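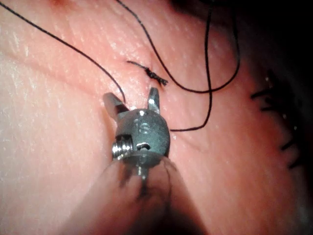 How often should a wrist instrument on the suturing cell be inspected?
Before every session, again at each instrument change, and once more when it comes off the arm at the end of the day.

Categories: Course Handouts > Robotics Lab > Maintenance
Reading time: 5 min

Unit 4. Looking after the suturing cell
Handout prepared by Krisztina Tóth and Hazem El Idrissi, Tretville

This unit covers the daily setup and care of the Tahiri cell: two arms, the wrist instruments, the wrist cameras and the pad holder. Calibration of the arms themselves is in Unit 5. Bring the logbook sheet with you. The version printed in March has the new column for thread residue, and older sheets should go in the recycling.

4.1 Before power-up

Check that both arms are parked and the brakes are on. Put the pad in the holder and close both side clamps by hand. The pad should bulge slightly in the middle. If it lies flat, the holder is set too wide and the surface will slide when the needle pulls through.

Put a fresh pad in when the old one has no room left for new stitches. Old rows can stay in place as long as the working area is clear of cut tails. A loose tail under the needle path gets picked up by the jaws sooner or later, and then you have two threads to deal with.

Use a fine marker for the targets and let the ink dry before the instruments go near it. Wet ink gets into the jaw faces and is slow to clean off.

4.2 Fitting the instruments

1. Read the number on the instrument housing and write it in the log before you fit it. Old engravings can be hard to read, so use the bench magnifier. Do not go by the slot in the storage tray - trays get mixed up.
2. Slide the shaft in until the latch clicks, then pull back gently.
3. Power up and let the wrist run its homing cycle. Keep hands outside the yellow line.
4. Open and close the jaws from the console five times. Watch both jaws. They should start moving together.
5. Jog the wrist through its full range at slow speed.

A jaw that lags the other usually means a slack drive cable. Take the instrument off, tag it and use a spare. Students do not retension cables in this unit.

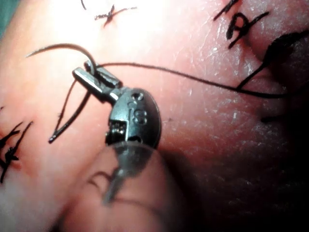

Fig. 2. Curved needle held in the jaws over the marked practice pad. Instrument number 8.

4.3 Loading the needle

Bring the needle in with bench forceps and hand it over with the jaws half open. Close at low grip first, look at the camera view, then go to full grip. The needle should not rock when you nudge the tip with the forceps. If it rocks, open and load again. Increasing the grip to hold a badly seated needle marks the jaw faces, and Hutar will not take marked jaws back under the service plan.

Keep 18 cm of thread on the needle for the standard exercise. Longer thread is allowed in the free practice hour, but you clear your own tangles.

4.4 Cameras

The wrist cameras sit very close to the work, so the instrument shaft will be large and blurred in the view. Focus is set on the jaw tips and locked. Do not refocus on the shaft.

Set the lamp to 2000 lux at the pad, measured with the meter laid face up in the holder. Then check both views for glare. A curved pad will nearly always have one bright side and one dark side, and you are looking for a setting where the stitches

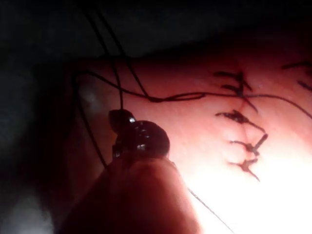
can still be told apart from their shadows. Turn the lamp head before you touch the brightness. Annunziata Sala has left tape marks on the lamp arm for the two positions that work best, and either one is a good place to start.

Wipe the camera windows with lens tissue only. Lab wipes leave a film that shows up as haze in the corners.

4.5 Thread on the instrument

Most stoppages on this cell come from thread, and most of those can be cleared in a few minutes. The order matters.

Press pause. Leave the jaws as they are. Look at both camera views and find out where each strand goes before you cut anything. A thread can run behind the housing and come out on the other side, where one view alone may not show it.

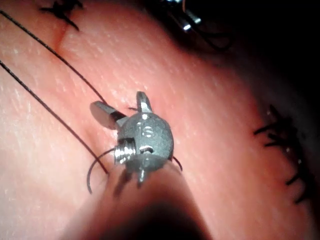

If the thread is only lying against the instrument, back the wrist away in steps of 12 mm and check after each step. If it tightens, stop. Cut the thread on the pad side with the long scissors, leave a tail you can hold, and draw it out by hand with the arm braked. Never pull it free with the arm motors.

Once it is clear, check these points under the magnifier:

- both jaw faces
- the joint at the base of the jaws
- the small openings in the housing
- the last stretch of shaft before the wrist

Fibers in the joint come out with the soft brush, used dry. Log it under "residue" even if the piece was tiny.

4.6 End of session

Take the needle out first and put it in the sharps tin. Open the jaws, straighten the wrist, park both arms, brakes on, power off. Remove the instruments and brush them over the white tray so you can see what falls out.

Oil goes on after every 72 closures counted by the console, one drop at the jaw joint. The Lonetmont bottle with the needle tip is the right one. Work the joint by hand and blot off whatever comes out.

Worn instruments go in the red box with a tag. Write what you saw ("left jaw starts late") and leave the cause to the bench. Khadija Cherkaoui empties the box at 4 p.m. and will ask you about any tag that only says "broken".

4.7 For the practical

You will set up the cell from cold, load a needle, clear a thread fault set by the instructor, and shut down. Tainá Furtado runs the sign-up sheet. Work in pairs, one at the console and one at the pad, and swap after the thread fault. Read 4.5 again before you come.

We use cookies to remember your settings and to see which handouts are being read. Accept all | Manage preferences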